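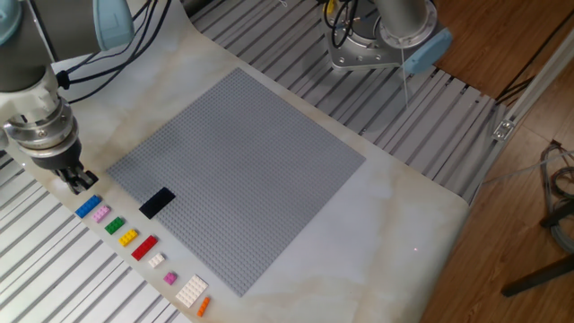
Figure 1. The baseplate, the row of bricks and the arms, bench setup for the brick placement unit.

Trakum Robotics Workshop
Handout for Unit 3: Picking Up and Putting Down

Welcome back, everybody! I hope you had a good rest after the joint motion unit, which I know was heavy on the math. This one is much more hands-on, and it tends to be the one people remember fondly (and grumble about while they're in it). Please read the whole handout before your bench slot. I know it runs long, but I would so much sooner you read it over a snack at home than with the clock going.

Your job is to write a program that takes a brick from the row at the side of the table, carries it over the gray baseplate and sets it down on the studs where your plan says it should go. Your team gets 60 minutes at the bench, and I'd plan on spending around 9 of those just getting settled and checking your frames.

Before you come

Draw your target layout on the grid sheet. Mark the corner you are calling the origin, because the plate sits turned on the table and its edges do not line up with the edges of the tabletop. Every single year a team measures along the table and wonders why their bricks land somewhere out in the country. Measure along the studs, please, and then work out the rotation the way we did in the Koyama exercise.

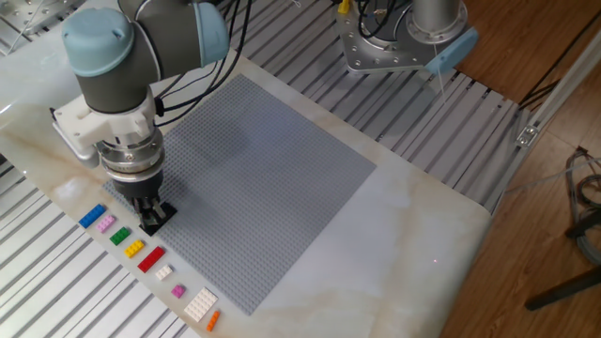 Go slowly on the way down. A stud is a small thing, and being a little bit off at the fingertips is plenty to leave a brick sitting crooked on top of its neighbors. I like to split the move into 2 parts: a quick one to a point well above the plate, then a gentle one straight down. You can tune the height of that upper point later, and most of you will want to.

Think about your grip, too. The pieces in the row are different lengths, and the larger white plate is flat, so one set of finger openings won't do for all of them. Make a little table of openings in your notes and fill it in as you go — you'll thank yourself when you write up.

What to hand in

Your grid sheet, your program with comments a tired classmate could follow, and a page on what went wrong and what you changed. I really do mean it about that last page. A careful account of a crooked brick earns as much from me as a perfect placement.

Teams on the Iltgate bench should use the older version of the motion library; everyone else is on Trelard.

Write-ups are due December 25, 2020. Yes, I know what day that is, and early ones are very welcome!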